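Rosquilla

La rosquilla (también rosca, rosquete o, si te pones moderno, dónut) es una masa dulce con forma de anillo, frita u horneada según la casa. Empecé este artículo para mi glosario de dulces pensando que me ocuparía media página, y ya ves. Me pasa siempre con la bollería de toda la vida: parece que no tiene misterio y luego te tiras una tarde entera discutiendo contigo misma si el anís va en grano o en licor.

Nombre

Rosquilla es diminutivo de rosca, y en España se usa sobre todo para las piezas pequeñas y más bien firmes, de las que aguantan días en una lata. Dónut (con tilde, que así lo recoge el diccionario) lo reservamos para la versión tierna, de masa levada y con glaseado. En buena parte de América se dice dona, y en varios países la palabra rosquilla nombra cosas que no tienen nada de dulce, como las de maíz y queso de Nicaragua y Honduras, que están buenísimas con café. O sea, que si alguien te ofrece una rosquilla, pregunta antes de mojarla en chocolate.

Masa

Hay dos grandes familias. La primera lleva levadura de panadero, leche, huevo y mantequilla, y pide paciencia: se amasa, se deja crecer, se forma y se deja crecer otra vez. La segunda se hace con impulsor químico o con bicarbonato, a veces con aceite frito con cáscara de limón (mi preferida, la de mi casa), y está lista para freír en un rato.

Yo peso todo. Para la masa de aceite uso 300 gramos de harina floja como punto de partida y voy añadiendo más hasta que deja de pegarse a las manos, pero sin pasarme, que luego salen como piedras. La masa tiene que quedar blandita, casi molesta de manejar. Un reposo tapada le viene de maravilla.

El agujero

El agujero se puede hacer de varias maneras. En casa lo normal es rodar un cordón y unir las puntas, o hacer una bolita y atravesarla con el dedo enharinado. En los obradores se usa cortapastas doble, y en las fábricas la masa cae ya en forma de anillo sobre el aceite. Sobre quién lo inventó circulan leyendas de marineros y timones, muy bonitas todas, que yo no me creo demasiado: los dulces en forma de anillo son viejísimos y aparecen en medio Mediterráneo.

Lo que sí tiene es una explicación de cocina. Un bollo macizo se dora por fuera y se queda crudo en el centro; con el anillo el calor entra por dentro y por fuera. También sirve para ensartarlas en una cuerda o en un palo, que es como se han vendido en muchas ferias.

Fritura y horno

Aceite abundante, fuego medio y pocas piezas a la vez. Si el aceite humea, retíralo; si la masa se queda en el fondo sin burbujear, espera. Al horno salen más secas, estupendas para guardar, aunque yo no las llamaría la misma cosa —y sé que aquí me gano enemigos.

Cobertura

Las tontas van sin nada, las listas llevan un baño de azúcar con limón, las de Santa Clara van cubiertas de merengue seco y las francesas, con almendra picada. Es el cuarteto madrileño de San Isidro, y cada año en mayo me digo que voy a probar solo unas. Pues no.

Fuera de ahí hay de todo: azúcar y canela, chocolate, coco, fideos de colores, migas de galleta. La cobertura cambia muchísimo el aspecto de la pieza, y con una capa gruesa de crocante ya ni se adivina el borde redondo de la masa.

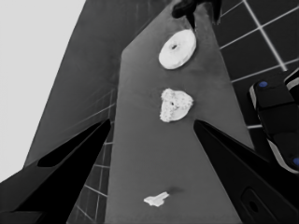

Anillo liso y anillo de superficie rugosa, en una imagen generada por ordenador en tonos grises.

Conservación

Las levadas son de comer en el día, sin discusión. Puedes congelarlas sin glasear y darles un golpe de horno flojo, pero nunca vuelven del todo. Las de aceite y anís, en cambio, aguantan en lata con papel entre capa y capa, y a mí me gustan más al día siguiente, cuando el aroma se ha asentado. Las de merengue no las metas en la nevera, que se humedecen y se ponen pegajosas.

Con qué se toman

Café con leche, chocolate espeso, un vasito de vino dulce o de anís. En mi casa salían en noviembre, con el primer frío, y se merendaban a las seis con la lata en medio de la mesa.

Véase también: buñuelo, pestiño, roscón, churro.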